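4. Setting Up the Mugo Countertop Dishwasher

4.1 Place the unit on a level surface that can hold its full weight. Leave a gap behind it for the hoses.
4.2 Push the inlet hose onto the faucet adapter until it clicks.
4.3 Hang the drain hose over the edge of the sink. Do not let the end sit under water.
4.4 Plug the unit into a grounded outlet. Extension cords must not be used.

CAUTION: Close the faucet before removing the adapter. The hose stays under pressure after a cycle ends.

4.5 Sort the first load. Bowls go in the upper rack, plates in the lower – check that plastic items are marked dishwasher safe.
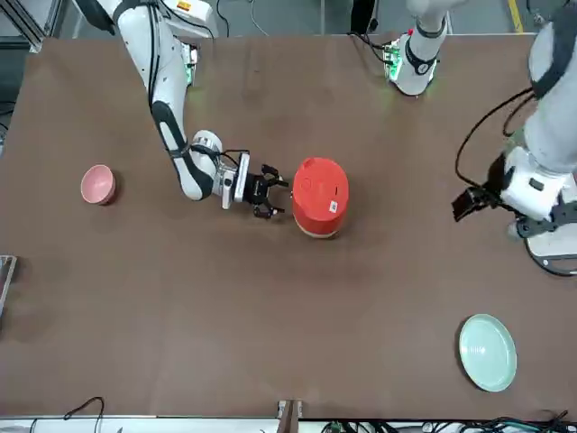
Masgate Kitchen Products – Technical Publications Department

4.6 Scrape off food scraps. Rinsing is not required.
4.7 Set bowls face down and plates upright, facing the spray arm. Turn the arm by hand to confirm that it moves freely.
4.8 Add detergent, close the door and select Normal. The cycle runs for 90 minutes.

NOTE: If code E5 appears, the inlet filter is blocked. Close the faucet, remove the filter and rinse it. Part number for a replacement filter: 385.

Revised 09/08/2026, C. Rakena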